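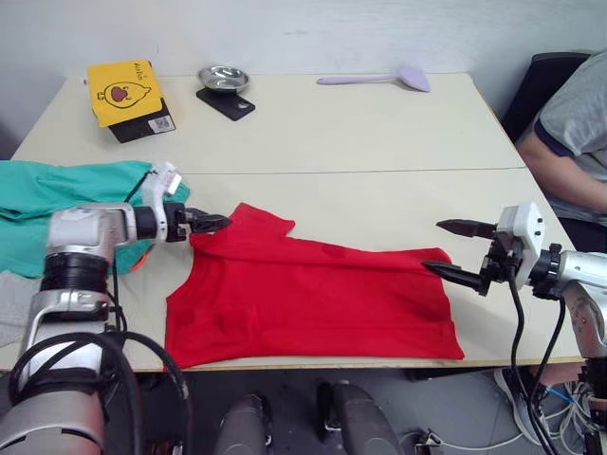
Will the Ledine keep soup hot through a long lunch service?
It will hold a full pot at serving temperature from the first order to the last, provided somebody remembers to put the lid back.

The Ledine is the countertop soup kettle from Kestitz, built for cafes and small dining rooms where the stove is already spoken for. It has a lift-out steel pot, a hinged lid with a notch for the ladle, and one dial. We tried a model with a touchscreen. The soup didn't taste any better and the cooks poked it with wet fingers, so the dial came back.

Heat comes from a water bath under the pot, so a chowder left alone on a slow afternoon should still be a chowder at closing time. Give it a stir now and then anyway. The kettle is patient, but cream isn't.

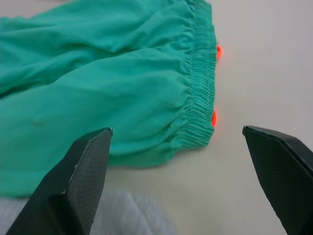
Cleaning is dull and short. The pot and lid go in the dishwasher. The base does not – please don't test this, as two customers have already done it for us. Empty the water bath each night and wipe it out with a soft cloth.

Corey Tawhiri runs the kitchen at Trovside and has had 2 on the counter since February. He reports that the tomato outsells everything, which we can't take credit for, and that the dial is "fine." We're told this is high praise.
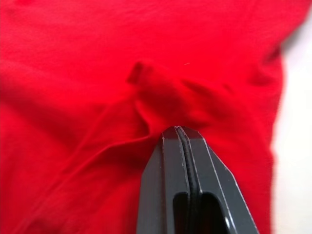 Red fabric, gathered and creased

In the box: base, pot, lid, power cord, 3 label cards for the soup of the day
Finish: brushed steel or black
Warranty: 3 years, parts and labor
Goes with: Hebden ladle, sold separately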